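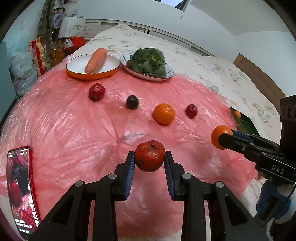 Bikbridge Reading Society – Member Forum
Board: Quotations and Sayings
Topic: Selection of quotations about rivers for the autumn display

G_Haddad (Moderator)
Posted Tuesday, 9:14 am

Members are invited to comment on the draft list of river quotations for the autumn display in the Obeidat Room. The selection now holds 24 entries, drawn from the 436 that were submitted through the forum and by post. The display boards have not changed in size, and no further entries can be added unless others are removed.

The following rules were applied to the draft:

Each quotation must be short enough to be read while standing, and 200 characters has been set as the limit.
Each quotation must carry the name of its author, or the word "Traditional" where no author is known.
Quotations that mention a river only in passing were set aside for a later theme.

Comments will be accepted until the end of November. Please refer to entries by their number on the draft list.

Georges Haddad
Moderator, Quotations and Sayings

marginalia_7
Posted Tuesday, 10:02 am

Thank you for circulating the draft. I wish to raise a concern regarding entry 7, the saying that a person cannot step into the same river twice. It is credited on the draft to Heraclitus without further comment. The wording most people know comes to us through later writers, and the surviving fragments differ from one another. I would ask that the credit be changed to "attributed to Heraclitus."

I would also note that this saying appeared in the display on time and change. Repeating it may suggest that the selection was made in haste.

Tavik_Lane
Posted Tuesday, 10:40 am

I respectfully disagree with the second point. Visitors do not keep a record of earlier displays. The saying is the one that most people would expect to find under this heading, and its absence would be noticed more than its return.

On the first point I have no objection. "Attributed to" is accurate and takes up very little space.

quietwater
Posted Tuesday, 11:25 am

May I ask how the members who prepared the draft understood the word "river"? Entries 11 and 12 concern the sea. Entry 15 concerns rain. They are pleasant lines, and I would be glad to see them in another display, but they do not belong under the present heading.

I counted several submissions on the forum that dealt with rivers directly and were not chosen. One of these was my own, and I state this so that the remark may be read with that in mind.

G_Haddad (Moderator)
Posted Tuesday, 12:10 pm

In reply to quietwater: entries 11 and 12 were kept on the ground that both describe the place where a river meets the sea. On a second reading, entry 12 does not mention the river at all. It will be withdrawn. Entry 11 will remain for the present.

Entry 15 was a clerical error. It had been set aside for the weather theme and was copied into the wrong list.

In reply to marginalia_7: the credit for entry 7 will be amended as requested. The question of whether to keep the entry is open, and further views are welcome. 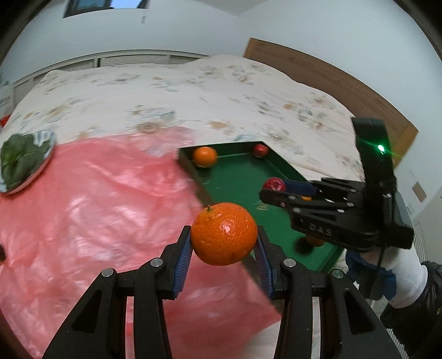

Two places on the boards are therefore free. Members who wish to put forward a replacement should do so in this topic. Private messages will not be considered, as the other members would have no opportunity to respond to them.

jimatora_reader
Posted Tuesday, 1:33 pm

I should like to propose the proverb "Still waters run deep." It is brief, it is familiar to younger visitors, and it would balance the longer entries on the second board. The credit would be "Traditional."

marginalia_7
Posted Tuesday, 1:51 pm

I cannot support this proposal. The proverb is a remark about quiet people. The water is only a figure of speech, and the word "river" is not used. If entry 12 has been removed for failing to mention a river, the same standard must be applied here.

jimatora_reader
Posted Tuesday, 2:20 pm

With respect, if that standard were applied in full, very little of the draft would survive. Nearly all the entries use a river as a figure for something else: time, grief, patience, the course of a life. Entry 3 is about marriage. Entry 18 is about the writing of letters. Readers turn to quotations of this kind for exactly that purpose.

A collection limited to rivers as such would be better suited to the geography shelf.

Tavik_Lane
Posted Tuesday, 2:48 pm

Both members have a fair case. I would suggest that the test be whether moving water is present in the words of the quotation, whatever it may stand for. By that test "Still waters run deep" may be admitted, as the waters do run. Entry 12 would remain out.

quietwater
Posted Tuesday, 3:15 pm

I support the test proposed by Tavik_Lane – although I doubt that still waters can be described as moving water without some strain.

For the second free place, I offer "The longest river has a small beginning," which my grandmother used when any of us complained about schoolwork. I have not found it in print. I do not know whether a family saying is eligible.

G_Haddad (Moderator)
Posted Tuesday, 4:05 pm

Family sayings are eligible under the rules. The credit would read "Traditional," unless the member would prefer that the family be named.

The test proposed by Tavik_Lane is adopted for this display only. It does not bind those who prepare later ones.

quietwater
Posted Tuesday, 4:22 pm

"Traditional" is quite suitable. She would not have claimed it as her own.

marginalia_7
Posted Tuesday, 5:09 pm

I withdraw my objection to repeating entry 7, but I wish my objection to "Still waters run deep" to be recorded. I would also ask that the typeface be reconsidered. The italic used for the last display could not be read from the second row of chairs, and I mentioned this at the time.

G_Haddad (Moderator)
Posted Tuesday, 5:30 pm

The objection is recorded. The draft has been revised as follows:

Entry 7: kept, with the credit changed to "attributed to Heraclitus."
Entry 12: withdrawn, replaced by "Still waters run deep" (Traditional).
Entry 15: withdrawn, replaced by "The longest river has a small beginning" (Traditional).

An upright typeface will be used on all boards. A printed proof will be left at the front desk for members who prefer to read on paper, and corrections may be written on it in pencil.

jimatora_reader
Posted Tuesday, 6:12 pm

Thank you. There is one small correction to the revised list. Entry 20 has "it's banks" where "its banks" is intended.

G_Haddad (Moderator)
Posted Tuesday, 6:18 pm

Corrected.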